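Kinderseiten der Verbraucherberatung Gikov
Wissen für Kinder ab 6 Jahren

Ordnung auf dem Tisch: Was gehört wohin?

Ein Tisch ist ein Möbelstück mit einer ebenen Platte. Auf dieser Platte wird gegessen, gemalt, gelesen und gearbeitet. Weil sie so viele Aufgaben hat, sammeln sich auf ihr im Laufe eines Tages viele Gegenstände an. Manche werden noch gebraucht, andere wurden nur kurz abgelegt und dann vergessen. Diese Seite erklärt, wie man einen Tisch aufräumt und woran man erkennt, welchen Platz ein Gegenstand bekommen soll.

Warum ist ein Tisch schnell voll?

Wer nach Hause kommt, legt häufig zuerst ab, was er in den Händen oder in den Taschen hat. Eine Geldbörse, eine Trinkflasche oder ein Ladekabel landen dann nebeneinander, obwohl sie wenig miteinander zu tun haben. Fachleute für Haushaltsfragen sprechen von einer Ablagefläche. Gemeint ist eine Stelle in der Wohnung, an der Dinge vorübergehend liegen bleiben.

Auf einem hellen Holztisch können zum Beispiel eine Wasserflasche, ein durchsichtiger Becher, eine Computermaus, Kabel, eine braune Geldbörse aus Leder und ein kleiner Topf mit künstlichen Sonnenblumen zusammenkommen. Auch eine Lampe mit rundem Schirm hat dort ihren Platz.

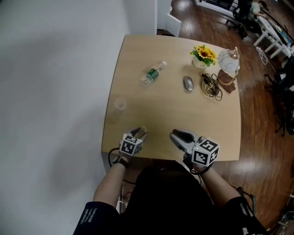
Gegenstände in Gruppen einteilen

Vor dem Aufräumen ist es hilfreich, die Gegenstände zu ordnen. Man fragt sich bei jedem Ding: Wozu wird es benutzt? So entstehen Gruppen.

Trinken: Flasche und Becher gehören zusammen. Ein benutzter Becher kommt in die Küche und wird dort gespült. Eine Flasche wird fest zugeschraubt und aufrecht hingestellt.

Technik: Computermaus, Kabel und Ladegerät gehören zum Arbeitsplatz. Wer ein Kabel wegräumen möchte, fragt vorher einen Erwachsenen, ob es noch angeschlossen ist. Gezogen wird immer am Stecker und niemals am Kabel selbst.

Persönliche Dinge: Eine Geldbörse enthält oft Ausweise und Geld. Sie gehört an einen festen Ort, den ihre Besitzerin oder ihr Besitzer bestimmt. Fremde Geldbörsen werden nicht geöffnet.

Schmuck für den Raum: Blumen und Lampen dürfen auf dem Tisch bleiben. Künstliche Blumen brauchen kein Wasser, müssen aber gelegentlich abgestaubt werden.

Aus der Wörterkiste: Der Schirm

Der Schirm einer Lampe verteilt das Licht. Ist er aus mattem, weißem Material, so wird das Licht weicher und blendet weniger. Manche Lampenschirme werden beim Leuchten sehr warm - deshalb berührt man sie nicht.

Die liegende Flasche

Flaschen aus klarem Kunststoff sind leicht und zerbrechen nicht so schnell wie Glas. Sie haben jedoch eine Eigenschaft, die beim Aufräumen wichtig ist: Sie sind rund. Liegt eine runde Flasche auf der Seite, kann sie bei einem Stoß ins Rollen geraten und vom Tisch fallen. Steht sie auf ihrem Boden, rollt sie nicht davon. Der Deckel verhindert, dass Wasser ausläuft. Die Rillen, die viele Flaschen haben, machen den dünnen Kunststoff fester. Auf dem Etikett stehen Angaben zum Inhalt.
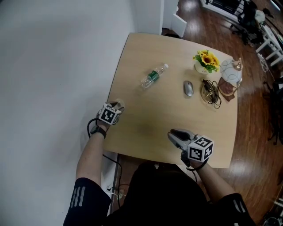
Zuletzt geändert: Dezember, Redaktion Kinderseiten

Und nach dem Aufräumen?

Ist die Tischplatte frei, kann sie abgewischt werden. Für Holz genügt ein leicht feuchtes Tuch. Zu viel Wasser schadet dem Holz, es kann aufquellen. Anschließend wird die Platte mit einem trockenen Tuch nachgerieben.

Zum Ausprobieren

Räumt gemeinsam mit einem Erwachsenen einen Tisch auf. Bildet zuerst die Gruppen und bringt danach jede Gruppe an ihren Platz. Wer möchte, zeichnet einen Plan der Wohnung und trägt die Plätze ein.

Das Arbeitsblatt »Mein Tisch« mit 2 Vorlagen zum Ausmalen ist in der Kinderbibliothek Brullen erhältlich. Bestellnummer: 542.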